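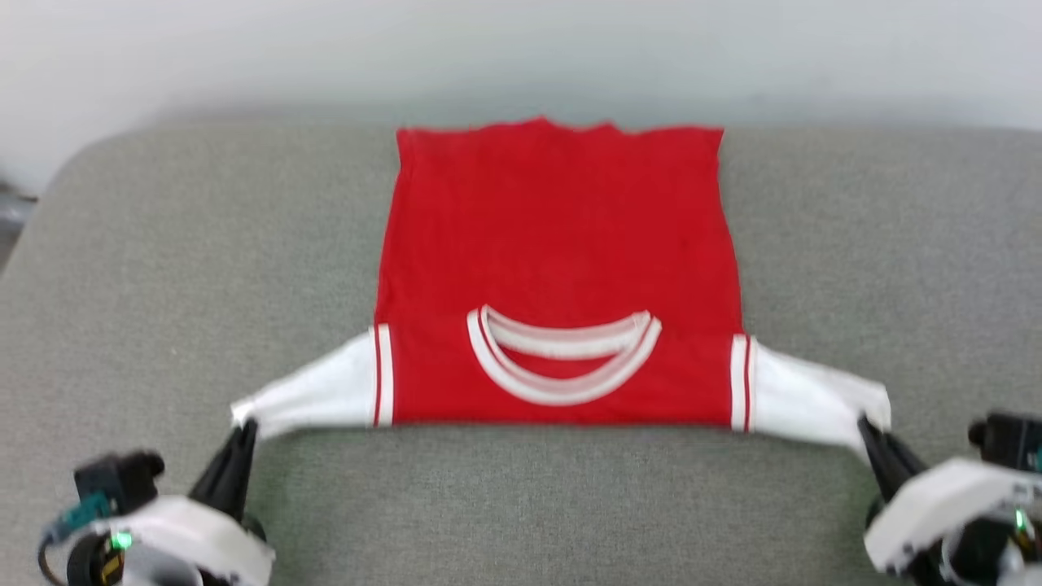 Red and white tee held by the sleeve tips, one gripper on each. Head view.

Trelmont Garment Set: Frequently Asked Questions

Last revised Tue 24 April

What is in the set?
Demonstrations of a two-arm robot handling clothes on a padded surface. Each demonstration is stored as one episode: video from the head and both wrists, joint positions, gripper openings, and a one-line text instruction. Operators drive the arms by hand control. There is no scripted motion in any episode.

How is an episode defined?
Recording starts when the operator presses the pedal and ends when both grippers are open and clear of the cloth. Resetting the garment between episodes is not recorded.

How many garments are there?
The training split uses 70 garments. Mercado, the held-out split, has its own garments and shares none with training. Please do not merge the two and re-split at random. Results from a random split can't be compared with ours.

Do the garments start flat?
Some do. Most start crumpled, and the start state is logged as "flat," "partial," or "heap." The label is set by the operator before the pedal press and checked later by a reviewer. Where they disagree, the reviewer's label is kept and the operator's is stored in the notes field.
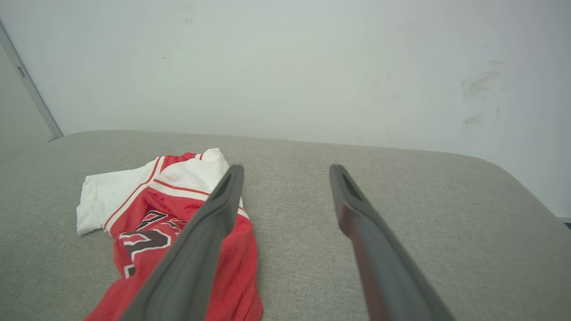
Bunched jersey on the cushion, gripper open. Wrist view.

Why do the wrist views matter if the head view shows the whole garment?
The head view is good for layout and poor for grasp points. A sleeve edge under a fold may be only a few pixels wide from above. The wrist view also shows where the fingers sit relative to the cloth, and it does so at the cost of hiding part of the garment behind them. We suggest training on all views. If memory is short, lower the resolution before dropping a camera.

Are garments with prints or numbers treated differently?
No. They are tagged "print" in the metadata so you can filter them. A model that learns to find the front of a shirt from its print will do badly on plain shirts, so check both groups separately.

Are failed attempts included?
Yes. A missed grasp followed by a second try stays in the episode and is marked with a "retry" flag at the time step where it begins. Episodes the operator gave up on are in a separate folder and are off by default in the loader.

What changed since the February release?
Clock drift between the wrist streams was corrected, and 74 episodes with missing gripper data were removed. Episode numbers were not reused — old index files will point to gaps.

Which tools read the format?
Vuver reads it directly, from version 2 on. For anything else, use the export script in the Stulinley repository, which writes plain video files plus one table per episode.

Can I add my own episodes?
Yes, if they follow the same pedal rule and carry a start-state label. Run the checker first. It rejects episodes with dropped frames, and it does not repair them.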